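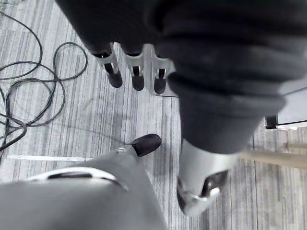

Figure 3. Wrist camera view of the fabric-covered hand over the test floor, with cable coiled on the carpet.

4.2 Picking up loose cable

Of the chores we put to the robot, clearing cable off a floor was the one we expected to be easy. The object is light, it doesn't break, and it does not matter much where along its length it is picked up. A person does the job without looking closely. For the robot it was the hardest chore in the study, and this section sets out why.

The floor in Figure 3 is gray carpet tile with a fine streak in it, and the cable on it is thin and black. Contrast is good, and finding cable was not the main source of trouble. The segmentation step (Section 3) marked most of the visible strands correctly in daylight and under the ceiling lights. What it could not do reliably was tell which strand lay on top where two of them crossed. Nor could it tell whether a dark curve near the robot's own foot was cable or shadow. We tried masking out the robot's body using joint positions. This helped with the leg, which is rigid and light gray, and helped less with the arm. The cloth on the arm folds differently each time the elbow moves, so a mask drawn from the joint angles is always a little wrong at the edges.

The cloth is also a problem for the camera. With the arm lowered toward the floor, the cover and the forearm take up a large part of the image, and the fingertips are seen from behind and above. The planner then has to work from what it remembered a moment earlier. Stimari, the planner used here, keeps a short history of floor views for this purpose, but it assumes that the floor has not changed. Cable breaks that assumption. A fingertip that brushes one loop can shift another loop some distance away, and the stored view is out of date before the fingers close.

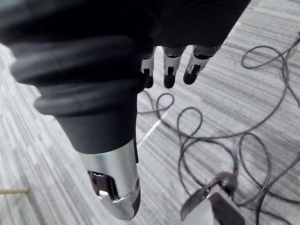
Grasping was attempted in two ways. In the first, the fingers came straight down on a loop, touched the carpet, and closed. In the second, they came down beside the loop and swept sideways before closing. The straight approach was faster but often closed on nothing, as the cable lay flat against the carpet and slid under the rounded tips. The sweep gathered more cable, sometimes more than was wanted, and on longer runs it dragged whatever was plugged in at the far end. We stopped any trial in which a connected device began to move. This rule was set by Guoqing Fang before data collection and was not changed afterward.

Carpet was not all bad. On a hard floor the fingers could not be pressed down with any force without tripping the wrist torque limit. Carpet gives a little, and the limit was tripped less often. We had written the force settings for the hard floor in the Nair kitchen and carried them over unchanged, so the carpet results could probably be improved by tuning. We did not do this, since the aim was to see how one set of settings holds up across rooms.

Two kinds of failure deserve separate mention. The first is the partial lift, where the robot raised one loop and reported success while the rest of the cable stayed on the floor. The success check looks at finger position and motor current, and a single strand is enough to satisfy both. A person watching would not call that floor clear. We scored these trials as failures, which puts our numbers below those the robot reported for itself. The second is the repeat grasp, where the robot let go of a tangle, lost track of it, and then picked up the same section again. Left alone, it would go on doing this until the time limit.

Straight, stiff objects gave far less trouble. A wooden dowel has two ends and one axis, and once the axis is found the grasp more or less follows from it. The same hand and the same settings that did poorly on cable did well on dowels in every room we used, including the Petstead workshop. We take this as evidence that the hand is adequate for floor pickup and that the gap lies mostly in how the object is modeled - a cable has no fixed shape to plan against.

Whether this counts as being able to tidy a floor depends on who is asking. A shop that needs offcuts and dowels collected at the end of a shift could use the Graltum setup now, with someone nearby. A household could not. Cable is on the floor of nearly every home office, and a robot that must be kept away from it leaves a good part of the chore to the owner. Section 4.3 turns to folded cloth, where some of the same difficulties come up again in a milder form.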